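Ein Sandwich auf das Tablett, bitte

Wann räumt endlich eine Maschine den Tisch ab? Diese Frage höre ich, seit ich über Automatisierung schreibe, und die Antwort hat sich lange nicht geändert: bald. Im Oktober war ich zwei Tage bei Zisalent, einer kleinen Firma, die Robotern das Servieren beibringen will. Imbiss zusammenstellen, Regal auffüllen, Geschirr wegräumen - Arbeiten, für die man keine Ausbildung braucht und die trotzdem sehr schwer zu programmieren sind.

Eine Flasche ist glatt und hart, sie verzeiht einen festen Griff. Ein Sandwich verzeiht ihn nicht. Mandla Nkosi, der bei Zisalent die Versuche leitet, hat mir seine Liste gezeigt: 964 Durchgänge mit weichen Lebensmitteln, jeder einzeln bewertet. In seinem besten Programm misslingen noch sieben von hundert Griffen. Für ein Labor ist das erfreulich, für eine Kantine zu viel.

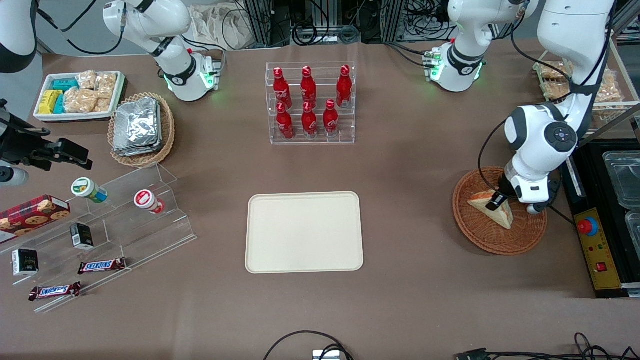

Jahangir Thambiah sieht die Sache nüchterner. Ihm sei egal, ob der Greifer ein Brot halten könne, er wolle wissen, wer die Maschine nach der Mittagsschicht sauber mache und was eine Stunde Stillstand koste. In seiner Kantine bleibe das Servieren vorerst Handarbeit.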